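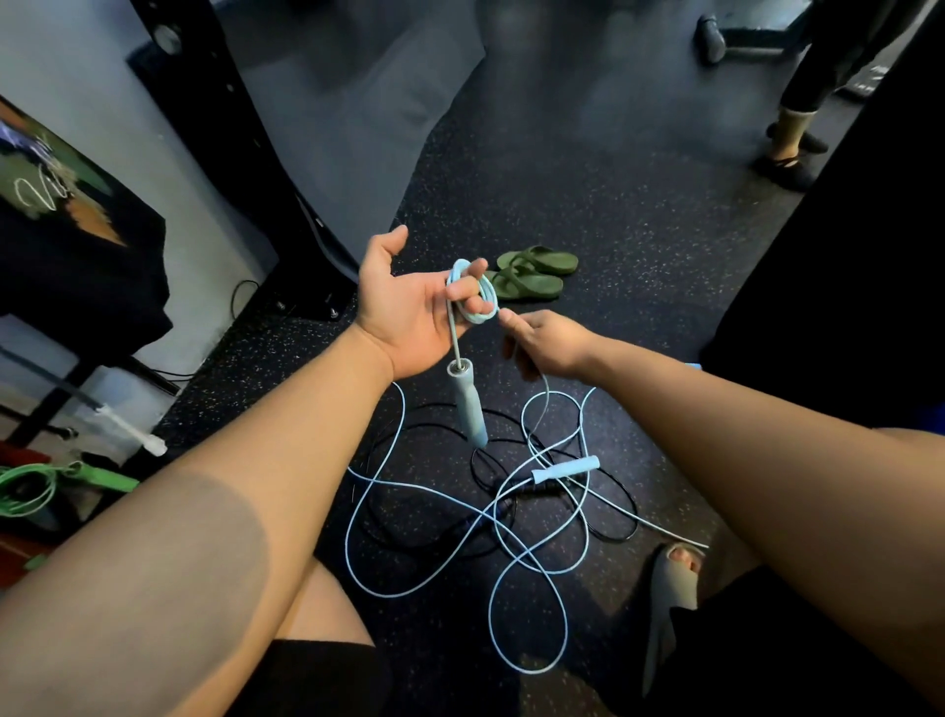

How Rope Is Made and Why It Is Strong

A page for young readers from the Tshabalala Museum of Work and Trade

Rope is one of the oldest tools people have. It has pulled stones, raised sails, tied up boats and rung bells. It is also used for play. Before rope can be used for any of these things, it must be made, and the way it is made gives it its strength.

What is rope made of?

All rope begins with fibers. A fiber is a very thin thread, often as thin as a hair. Some fibers come from plants. Hemp fibers come from the stem of the hemp plant, and cotton fibers grow around the seeds of the cotton plant. Other fibers, such as nylon, are made in factories. Nylon does not rot when it is left in water, and sailors find this very useful.

A single fiber is easy to break. You can test this by pulling apart a cotton ball. The fibers slide past one another and the cotton comes away in your fingers. Now twist a piece of the same cotton tightly and pull again. It is much harder to separate. Twisting presses the fibers together so that they grip each other. This grip is called friction.

From fiber to rope

Ropemakers twist fibers into a long thread called a yarn. Many yarns are then twisted together to make a strand. Finally, 3 strands are twisted together to make a rope.

Each step is twisted in the opposite direction from the step before. If the yarns are twisted to the right, the strands are twisted to the left. The yarns try to unwind one way and the strands try to unwind the other way, so they hold each other in place.

The ropewalk at Pradow

Long ago, rope was made in a very long, narrow building called a ropewalk. The ropewalk at Pradow opened in 1814. Workers hooked the yarns to a wheel at one end and walked backward down the building while the wheel turned. The building had to be long because a rope could only be as long as the walk.

Children worked there too. The museum keeps a wage book that lists a boy named Jacobus Sibiya, aged 14, who was paid to turn the wheel. His working day began at six in the morning. Today the law does not allow children to do work of this kind.

Keeping rope in good order 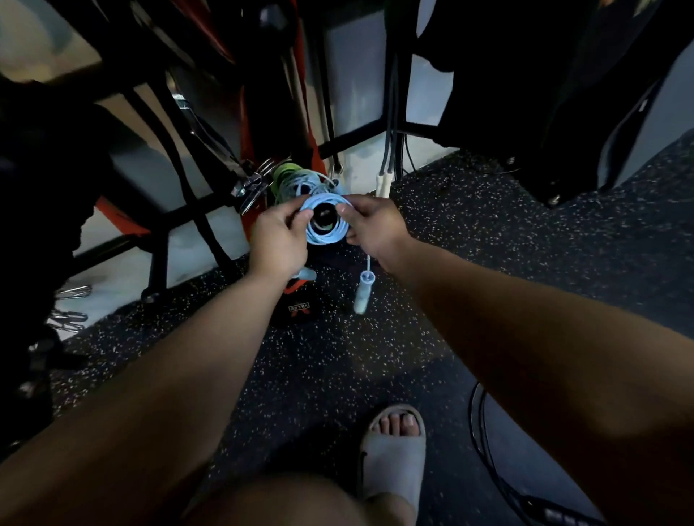
A rope that is thrown in a heap will soon be full of knots and kinks. A kink is a sharp bend, and it can damage the fibers inside. For this reason sailors learn to coil a rope as soon as they have finished with it. Thin cord is treated in the same way. It may be gathered into a tight coil held in both hands, or it may be wound onto a reel, like the lime-green one wrapped in pale blue loops. Large ropes are laid flat on the deck in wide circles. A coil should be kept in a dry place with moving air, especially if the rope is made of plant fibers.

Make your own cord

You will need 2 pieces of yarn, each as long as your arm, and a partner.

Tie the pieces together at one end and ask your partner to hold the knot.
Twist each piece to the right until it feels tight. Do not let go of either one.
Bring the two pieces side by side and twist them around each other to the left.
Tie a knot in the loose end.

If your cord springs open, the pieces were not twisted tightly enough at the start. Untie it and try again.

Words to know

Fiber: a very thin thread from a plant, an animal or a factory.
Friction: the grip between two things that rub together.
Kink: a sharp bend in a rope.
Strand: a group of yarns twisted together.

Text by Zinhle Potgieter, Learning Department. School groups may try the museum's rope machine in the Flernik Gallery. Teachers should reserve a place before the visit.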